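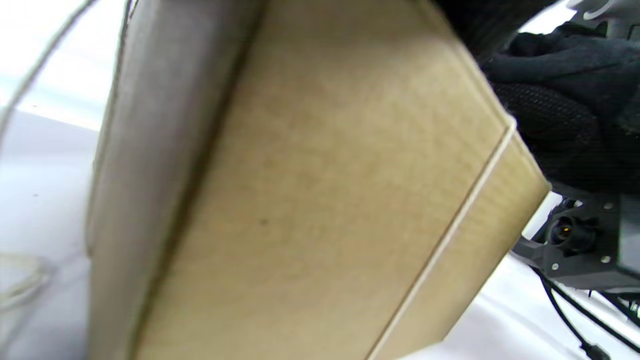

Search tips Enter keyword Go

Bench Notes for Home Automation Builds
Lestport Shared Workshop

Members building a sorting or packing arm should prepare the bench before power is applied. Wipe the surface, remove offcuts and secure all leads at the rear. Cables shall not cross the working area of the arm. Members using the Sultengate base should tighten its 4 mounting bolts again after the first hour of use.

Cardboard boxes are suitable for early trials. Choose a box with square corners and reinforce the bottom seam with tape. 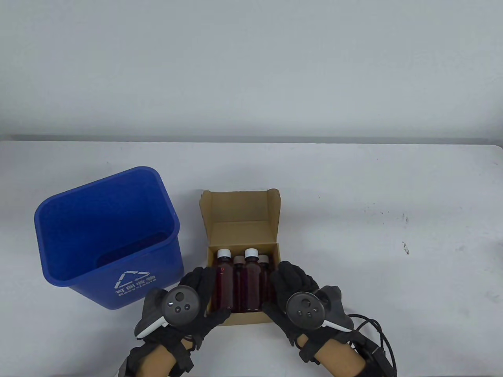
Practice loads should be introduced in stages, beginning with empty containers of the same size. Each load is to be weighed and entered in the bench log; the arm built by Angeliki Rallis and Michalis Karamanlidis is limited to 485 grams. Flaps should be folded well back before bottles are handled, as with the open carton beside the blue recycling bin, and every screw cap should be in place. Gloves worn with hand controllers must fit closely at the fingertips so that the buttons can be felt.

Wrist straps should be snug without restricting movement. Leave enough slack in the cable for a full reach to either side.

Belts are inspected after 3,000 cycles. Replacements are kept in drawer 173. Requests for bench time in August should be addressed to Christos Ververidis.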